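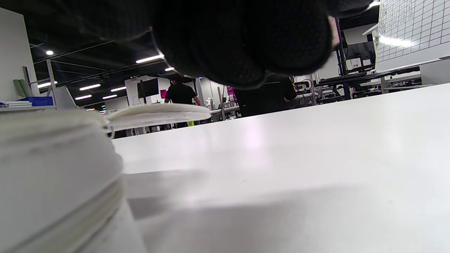

Gloved hand over the table, white containers and a lid up front. Zurar open day, June.

tomos_p
Finally made it out to the Zurar open day in Drerkadbridge! 105 miles each way and I'd do it again. They had a lid handling demo going on a white table and I parked myself next to it for way too long (sorry, Simin, I know you wanted lunch). Yurii Nechyporuk ran it and he was super patient with my dumb questions.

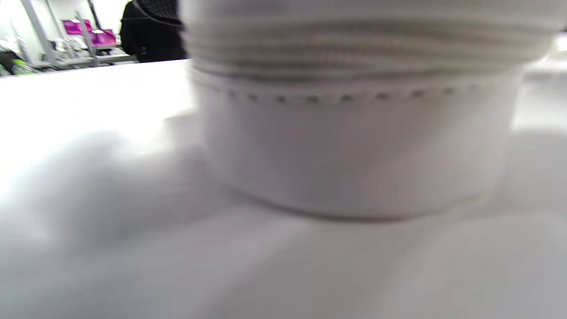 What got me was how much of the talk was about grip. He said they've logged 344 tries with white parts on a white table, and that's the stuff that gives them fits. I'd have guessed weight!

ksaw16
Went in the morning. Fun, but I don't buy it. Put down a dark mat and half the problem goes away.

simin_a
Sure, in your garage. His point was customers won't swap out their tables for you. Also I did get lunch, at 4.

ksaw16
A mat costs 16 bucks lol

yevdokiia
I'm with Ksaw on the mat, but I liked that they let people stand close and ask stuff. The one I went to last year was 100 percent slides.

tomos_p
Ok but did anybody write down which gloves he recommended? I got as far as "knit" and then my pen died.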